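Four Colors and a Kitchen Table: Talking Shirts with Flarkolby

Flarkolby is the kind of online T-shirt shop you find at one in the morning when you meant to be asleep. Everything in it is either an old arcade game crossed with a record sleeve or a text adventure joke that maybe ten people in your town would get, and I own more of them than I should probably admit to my wife. So I was delighted when the founder agreed to a long phone call one rainy evening in November.

It started, as these things do, with a band. "I wanted a shirt for Illow, the old maze game, and there wasn't one anywhere," the founder told me. "So I drew it on the kitchen table, and then my brother wanted one, and then his whole office did." That first run was 104 shirts, and they were gone before the second pot of coffee.

The drawing is still done by hand, on graph paper, one square to a pixel. "I stick to 4 inks. The old machines couldn't do much more, and I like having to argue with myself over whether a ghost deserves its own blue."
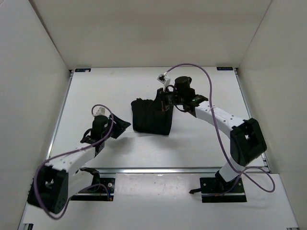
The shirt everyone asks for

That would be Kordestani, the one with the space lander coming down over a row of guitar amps (mine has faded beautifully, thank you). The shop has sold 1,874 of them, and the founder still sounds a bit puzzled by it. "I nearly left it out! I thought the amps looked like refrigerators. People write to me and say they love the refrigerators."

The next one is called Lullach, after a wizard game the founder played on a cousin's computer every summer, and it will be a single run of 511 shirts, with no reprint. I asked whether that was a little cruel to slowpokes like me. There was a good long laugh. "Set an alarm," I was told. Black or navy, sizes small to triple extra large, and the hoodie comes in spring if the zipper people ever call back.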